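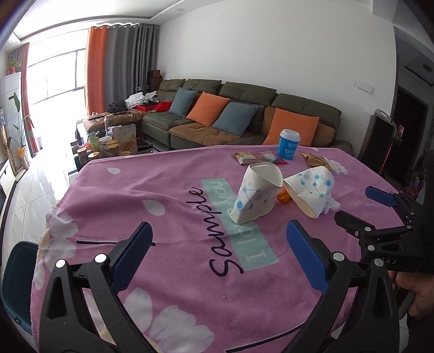 Mesa con mantel estampado, vasos de papel y envoltorios de aperitivos.

Mantel estampado

El mantel estampado es una pieza textil o de lámina flexible destinada a cubrir una mesa, cuya cara vista lleva motivos impresos. Se distingue del mantel adamascado, en el que el dibujo procede del propio ligamento, y del bordado, en el que se añade con hilo una vez terminada la tela. En el ámbito doméstico se emplea tanto en la mesa de comedor como en mesas auxiliares de la sala de estar, donde suele permanecer puesto entre comidas.

Denominación

En el comercio se usan como equivalentes «mantel estampado» y «mantel impreso». Algunos fabricantes reservan el segundo término para los artículos decorados por vía digital. El catálogo de la casa Larero, por ejemplo, mantiene ambas categorías separadas, mientras que Clirkum las agrupa bajo una sola entrada.

Materiales

Los soportes más comunes son el algodón, el poliéster, las mezclas de ambos y las láminas plásticas con o sin base textil. El algodón absorbe los líquidos y requiere lavado; la lámina plástica se limpia con un paño, pero se marca con los recipientes calientes y conserva los pliegues del embalaje. Existen también tejidos recubiertos – llamados a veces resinados – que combinan una base de algodón con una capa impermeable en la cara superior.

Diseño

La composición puede ser continua, con un motivo repetido en toda la superficie, o posicional, con elementos situados en lugares fijos respecto al borde. En los manteles de tipo posicional, las figuras de mayor tamaño se colocan a menudo en la orla y el campo central queda más despejado.

Los motivos florales son los más extendidos. Desde hace algunas temporadas es frecuente combinarlos con palabras sueltas en inglés, compuestas en letra caligráfica o de molde y tratadas como un elemento gráfico más. El texto no guarda siempre relación con el uso de la pieza: aparecen voces como «love» o «Sample» junto a flores blancas sobre fondo rosado. Al tener el rótulo una única dirección de lectura, queda de lado o invertido para parte de los comensales.
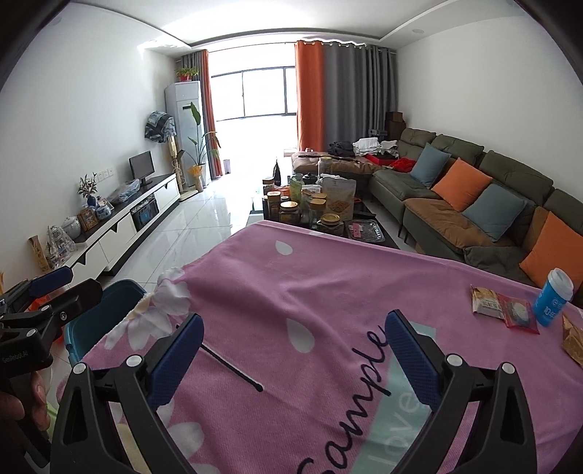

Mantel rosado con flores blancas, recuadro verde menta con la palabra «love» y rótulo caligráfico «Sample».

Los colores de fondo claros o medios, entre ellos el rosa, el malva y el verde menta, permiten sobreimprimir letras oscuras con buen contraste. Las figuras blancas se obtienen dejando reservas sin tinta cuando el soporte es blanco, o bien con tinta opaca.

Medidas

La caída lateral se calcula restando la anchura del tablero a la del mantel y dividiendo el resultado entre 2. La serie Araya, de la empresa Cavancombe, se ofrece en 14 estampados y con una resolución de impresión de 600 puntos por pulgada. El fabricante admite en ella una tolerancia de corte de 2 cm por lado.

Uso y conservación

En mesas de uso informal, el mantel recibe vasos de papel, bebidas para llevar, bolsas de aperitivos y pañuelos desechables. Antes de lavarlo o limpiarlo se retiran los envases y se sacuden las migas hacia el centro. Los vasos desechables volcados deben recogerse con la boca hacia arriba. Las manchas de café o de té en algodón se tratan con agua fría antes del lavado; en lámina plástica basta una solución jabonosa diluida.

El planchado de los tejidos estampados se hace por el revés. Las láminas plásticas no se planchan y se guardan enrolladas, con la cara impresa hacia fuera.

Véase también: hule, camino de mesa, salvamanteles, muletón.

Última revisión: 1 de marzo de 2022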